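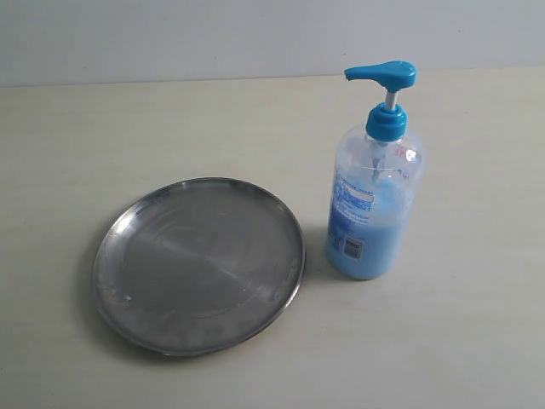 Zoriana Kovalchuk wrote in after my May post on perception games to say she had bought the Nadus box for her staff training day, and would I please look at it before she wasted an afternoon. Fair enough. I borrowed a set and ran it twice.

Nadus Two Views, facilitator edition. Reviewed 30/11/2021.

You get 101 picture cards, a sand timer, 2 cardboard screens and a leader's guide. The cards are the usual thing: faces that turn into vases, staircases that go nowhere, a rabbit or a duck depending on your mood. Players sit on either side of a screen, talk about the same card from different sides, and argue. Then the leader steers them into a chat about listening.

The guide says a session takes 40 minutes. Mine ran well past an hour, and most of the extra went on explaining the scoring. Why is there scoring at all? Once points are involved, people stop describing what they see and start guessing what the other side wants to hear.
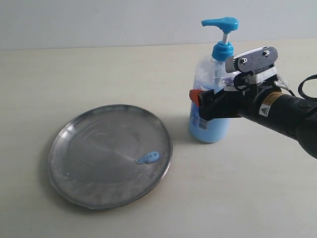
The cards themselves are decent. They're thick, they shuffle well, and the drawings are clear enough to read from across a table. But I'd guess a third of them are too famous to be any use. If one person in the room has seen the duck before, the round is over in seconds and you've lost your talking point.

I have more trouble with the claims. The box says it "rewires team communication" and has been used by over 2000 groups. Used how? Rewired by whom? The guide doesn't say. My second group, a youth leaders' course at Pridthorpe, had a good laugh and then went straight back to talking over each other at lunch.

The debrief questions are weak too – "How did that make you feel?" turns up on nearly every page. Write your own.
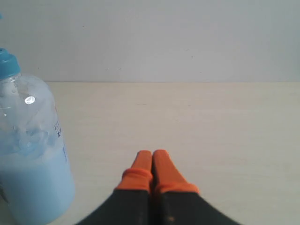 Femi Omoregie disagrees with me on the scoring: in his view teenagers won't bother without it, and he would sooner drop the timer. I tried a round his way with the Pridthorpe group. It was louder, and no better.

If you see the set secondhand, take it for the cards and leave the guide in the box. At full price, I'd pass.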